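Search this site Search
Home Bedroom Laundry Archive
November, posted by Odoner

Comforter weight and the fold test

The replacement fill is 226 grams per square meter, down from 1000 grams in total per panel on the old one. A lighter fill shifts more on the mattress, so I now square it up against the pattern. The teal cover has diagonal zigzag bands in orange and white, and a crumpled fold near the middle of the bed is easy to find by eye when it runs close to them. I pull from the side opposite the padded headboard, then check the overhang. Target is 29 cm per side.
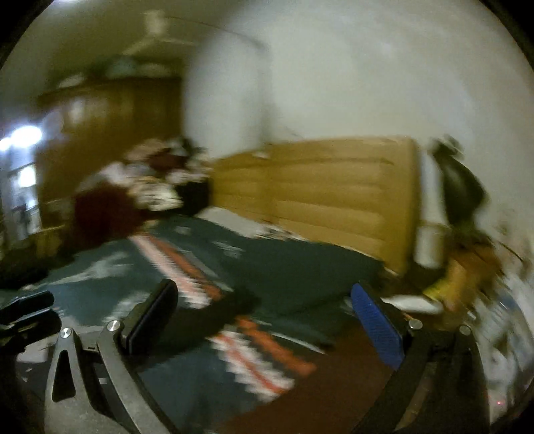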